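Setting Up the Two-Arm Marker Cell in Simulation

Last updated 8/10/20

Applies to: Stoson cell model, table layout B, Vullau motion controller, two arms with parallel grippers.

This page covers the setup of the marker cell from an empty project to a first two-handed run. It assumes the controller is installed and that both arms already load without errors. If they do not, work through the Brøndum install notes first.

Before you start

Close any other project that uses the same controller port. Two projects on one port will both appear to connect, but only the first one receives joint data. Set the physics step to 4 ms and the solver iterations to 8. Larger steps let thin parts pass through the wall of the cup.

Step 1. Load the table and the arms

Open the layout file and place the table first. The arm bases are parented to the table, so moving the table later moves everything with it. Load the right arm, then the left. The arm names follow the robot's own left and right. In the front camera, the right arm appears on the left side of the view. Most reports of "swapped" arms come from reading the names off the screen.

Home both arms and check that the joint readout matches the home values in the layout file. Save at this point.

Step 2. Place the cup

Add the cup from the parts library and put it between the arms, within reach of both grippers. Drop it from 5 mm or less. If it is placed below the table surface, the solver will push it out at speed on the first step. Use the mesh collision shape for the cup. The simple cylinder shape is closed at the top and no marker will go in.

Set the cup friction to the library default. Raise it only if the cup slides when the arms are nowhere near it.

Step 3. Check the wrist views

Turn on the wrist camera for each gripper and open the fingers fully. Both fingers should show at the lower edge of the view. If only one shows, the camera mount has been loaded with the wrong offset; reload the mount instead of turning the camera by hand.

Use the wrist view to look for contact between the other arm and the cup. With the cup on its side, check how far anything reaches through the open mouth before you command a move. Back out along the axis of the cup, at low speed, until the mouth is clear. Lifting first will drag the cup along.
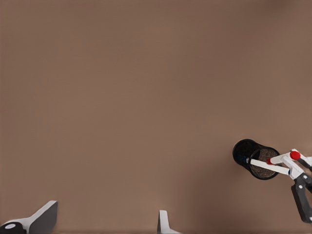

Step 4. Reset a tipped cup

Pause the run. Do not delete the cup, as this also clears its contact settings. Select it, set roll and pitch to zero, and raise it 5 mm above the table. Move both arms to the standby pose, then resume. The cup should settle within 600 ms. If it rocks for longer, check that the physics step has not gone back to its default.

Step 5. Set the grasp

Add the red and blue markers and assign one to each gripper: red to the right, blue to the left. Grasp each marker on the body, below the cap, with the cap end up. Close the fingers at low speed and stop on contact. A position target that is too tight will make the marker jitter or shoot out of the fingers.

Raise both markers to the hold pose, one on either side of the cup.

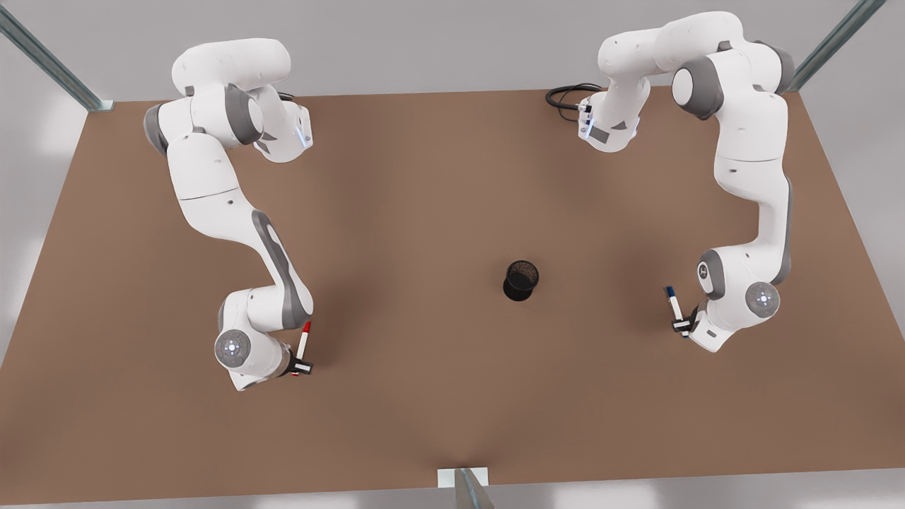

Hold this pose and watch the finger force readout on both sides. A steady value is fine even if the two sides differ. A value that climbs means the fingers are still closing, and the stop-on-contact flag needs to be set again. Save the pose under its own name once both readouts are steady.

Step 6. Run the sequence

Load the Fuvik sequence file and run it at reduced speed. Only one arm should enter the space above the cup at a time. If both start together, the interlock is off; error 553 in the log confirms this. Turn the interlock on in the controller settings, return to the saved hold pose and run again.

When the sequence completes at reduced speed, save the project and export the log before raising the speed.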